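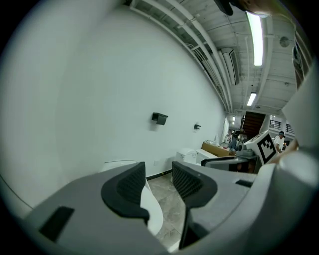 Skallimard Hand-Held Gripper Pair
Student club kit, second build

We designed the Skallimard for clubs that want to teach a robot a household job and don't have a robot arm to practice with every day. You hold one gripper in each hand and do the job yourself, the way you'd like the robot to do it, and the recordings become your training examples. Our own club has been using these since October and we're still finding new things to try with them!

What you get

A left gripper and a right gripper, with two gray fingers each and a black textured pad at the tip. Marker cubes, already printed, plus a sheet of spare faces (they scuff, so keep the spares flat in a folder). Two cables. A bag of screws, including the short ones everybody loses. The Plevo recording software comes on a stick, and the build notes are in the same folder.

Each gripper weighs 746 grams with the cubes on. You feel that in your wrists by the end of a long session, so we swap people after 20 recordings. Younger members may want to swap sooner.

What the club is doing with it

Our project this year is the bathroom, and the first task on the list is the toilet lid. It sounds like nothing until you try to write down how you do it! Where do you take hold, how far do you lean in, when do you let go? We teach people to work from the rim near the top edge of the lid, with the jaws of both grippers on it together and both arms reaching forward and down. Keep the cubes turned so their square patterns can be read, and watch the cable trailing from the right gripper when you step back.

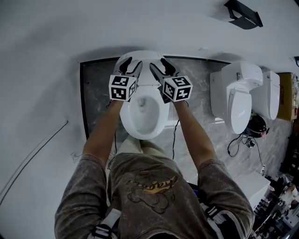
Variety matters more than speed. Kimutai Ogola runs our recording sessions, and his rule is that you move to a different toilet before you get comfortable with the one you have. Having a second one with its own tank and lid right beside the first makes that easy, and the change of angle is enough to shake people out of their habits. We're aiming for 2,000 recordings by the end of the school year. The Kombo team from the year above us got to a little over half that on cupboard doors, and their robot still does a lovely job on the left-hand ones.

Setting up

Charge everything the night before. Check the pads for dust and wipe them with a barely damp cloth. Open and close each gripper a few times with Plevo running and make sure the finger reading on the screen follows you. If it lags, unplug and start over; the software picks up the zero position when it loads.

Fits with

The Nestar wrist mount (both sizes). The older Nestar mount needs the adapter ring, and you can print that from the file in the build notes. It takes some 53 minutes on our printer.

Questions about borrowing a pair go to Janaína Prado at the club desk.

Comments

rowan_k
Do the pads come off for cleaning or do you wipe them in place?

Janaína Prado
In place. You can pull them off, but getting them back on straight is a pain.

tessellate
We built ours last month, love them. The left one squeaked until we loosened the screw nearest the slot by a quarter turn.

mr_dunning_shop
Would a 12 year old manage the weight? Asking for our after-school group.

Kimutai Ogola
Ours do fine with short turns. Start them on one gripper, then add the other.

Related items

Nestar wrist mount, small and large
Spare marker faces, sheet
Plevo recording software, club copy
Kombo cupboard door practice frame

Contact the club desk | © Skallimard student project | Back to top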